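Chapter 6
Grippers You Can Hold in Your Hand

I built my first gripper on a washing machine. It was the only flat surface in the apartment that didn't already have dinner on it, and every time the spin cycle came on I had to pick all the screws up off the floor. If you've followed along since Chapter 1 you probably have a better bench than that by now (or at least a door on two sawhorses, which is what I moved up to, and which I still miss a little).

So far we've made things that roll, things that lift and one thing that mostly fell over. In this chapter we make something that grabs. It has no motor in it at all, and I know that sounds like a step backward after all that wiring in Chapter 5! Bear with me. You squeeze a handle, four arms swing, two fingers come together. Once you've felt with your own hand how hard a finger has to push to hold on to a sheet of metal, you'll make much better choices in Chapter 7, when a motor has to do the squeezing for you.

I learned this from Macario Cortés, who runs the Tuesday bench nights at Sodside, the shared workshop where I do most of my building these days. I showed up in September with a motorized claw I was very proud of. Macario let me demonstrate it on a paper cup, and the cup did not survive. Then he unplugged the claw, worked the linkage back and forth with his thumb for a good long while, and told me that my arms were different lengths. They were! I'd drilled one pair at 80 millimeters between holes and the other pair at 71, because I'd misread my own handwriting. 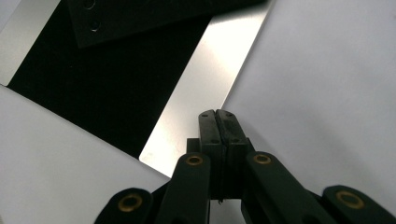

What we're after is a pair of fingers that stay parallel, or close to it, all the way from open to shut. That comes down to where the holes go. Every arm in the linkage swings on a pivot, and if the distance between pivots on the left doesn't match the distance on the right, one finger gets home before the other and the whole thing twists in your hand. You can fight this with springs and rubber bands (I did, for weeks) or you can drill the arms stacked together in one clamp so they have no choice about matching. Please do it the second way.

The other big subject is slop. Slop is the wiggle you get when a hole is a bit bigger than whatever goes through it. One sloppy pivot is hardly worth worrying about. Several of them in a chain, with a finger out at the far end, and suddenly your gripper is waving around like a loose tooth. We'll spend a whole section on ways to line a hole, and I'll tell you which ones I've given up on.

I use two sets of plans in this chapter. The Lirach is the small one, quick to make and forgiving of bad drilling. The Edov is longer in the arm and a good deal fussier, and it's the one that lives on my bench. Make the Lirach first, even if you're itching to get to the other. My notebook page for the first Edov says "April 2022, redo everything," and that was after 302 test grabs, every one of which I had written down with a little tick or a cross.

Before you turn the page, get these together:

Flat stock for the arms, plastic or thin plywood
A drill, and bits you trust
Two clamps
Screws and locknuts to match your pivots
Calipers, or a steel ruler and good light
A few things to grab: a sponge, a marker, a scrap of sheet metal with the edges filed smooth

And clear yourself some room. I like to have my test pieces laid out right where I'm working, so I can close the fingers on something the minute the last nut is on.

6.1 Drawing the linkage full size

Get a big sheet of paper, bigger than you think you need, and tape it down at the corners. We'll start with the centerline and work outward from there, left side first.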